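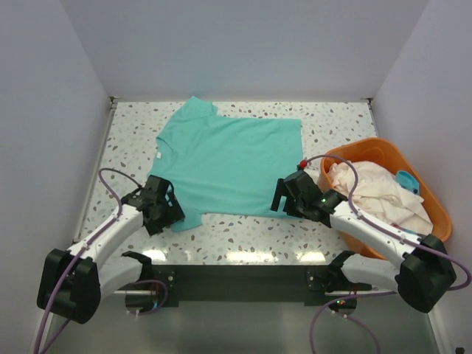

Lists > Small Shop Automation > Buying and Budgets

Threads | Search | Subscribe | Log in

Re: Two-arm folding cell, what did you leave out of the budget?

22nd August

Hi all,

Thanks for the question, I was just going through our own spreadsheet again so you caught me at a good moment! Quoting the bit I'm answering:

> We do rental linens and staff shirts and want to put in for a
> two-arm table next April. I have quotes for the arms from Rivier
> and from Mets, and they are close. What else should be on the
> sheet? My boss wants one number and doesn't want to hear from me
> again until it's installed.

Ha, yes, I know that boss. The arms were the easy part for us too (we went with Rivier, mostly for the delivery date). What got us was everything bolted to them or sitting next to them.

Grippers first. Ours are black angular things on white arms, and they pinch a T-shirt by the edges well enough, but we go through pads. I had one spare set in the plan and we needed 2 before the first quarter was out. Put in more than you think, and ask Mets whether theirs swap without tools, because that would have swayed me.

Cables! Each arm has a purple one that loops over the table and back down the link, and with a basket on the right hand side it can end up lying right on top of the clothes. We priced proper cable guides from Zirkix afterward and paid more than if we'd bundled them in. Get that line in now.

Then the table. We picked a speckled terrazzo-look top because somebody liked it, and it's glossy enough to throw the overhead lights back at you along the front edge. I'd budget for a matte sample or two and try them under your own lights. The white walls I would buy again tomorrow. Baskets are cheap, ours is plain orange plastic, buy a stack.

Time is the other one. Nusum quoted us 9 days for setup and training and we used 12, and the extra ones were billed. Their support plan runs 56 a week per arm, which I had down as per cell (my fault, I read it too fast).

As for your one number, I'd hand over two, purchase and first year running, and let the boss add them up. Happy to send my sheet off list if you want it. Which size shirts are you mostly running?

Reply (2) | Share (9)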